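Home Syllabus Week 5 Week 6 Week 7 Readings Contact

Week 6 – Shared Services and How They Are Priced
Course notes, M. Sheehan

Last week covered private goods. A shared service sits somewhere between private and public. One person's use gets in the way of another's, but only for a while, and then the next person can use it. Parking spaces, library study rooms and laundry rooms all work this way.

Terms to know

Peak load: the highest demand in a given period. Capacity is usually bought to meet it, so much of the equipment sits idle the rest of the day.

Flat fee: everyone pays the same, whether they use the service or not. Cheap to run. Heavy users are paid for by light users.

Per-use fee: the user pays each time. Needs some way of collecting money, and that costs something too.

Time-of-day price: a per-use fee that goes up at busy hours.

Worked case: Walten Hall

Walten Hall has 300 residents and 12 washers. Under a flat fee, over 200 loads were started in a normal week between 6 p.m. and 10 p.m. The mornings were quiet. In April the hall moved to a per-use fee with a lower price before noon. Evening loads fell by 28 percent. The total number of loads hardly changed, so most of the drop came from people moving their laundry to another hour.

Lwazi Ngcobo's reading (in the packet) argues that this overstates the gain. Students with morning classes or jobs could not move and simply paid more. Keep his point in mind for the essay – a price can shorten a line and still be unfair to the people left in it.

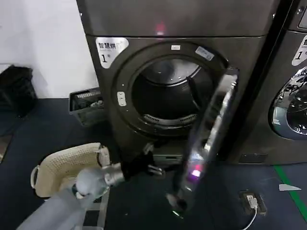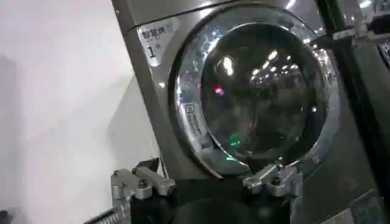 Waiting time is also a cost, even though it never shows up on a bill. If a resident waits half an hour for a free machine, that half hour should be counted when we compare the two systems. The Coetzee chapter does this with a simple table. Copy the method, but use your own numbers.

For next class

Read Coetzee, chapter 4, and the short Zemovia case on bus passes. Write one page on a shared service you use, saying who pays, how, and when it is busiest. Bring it on paper.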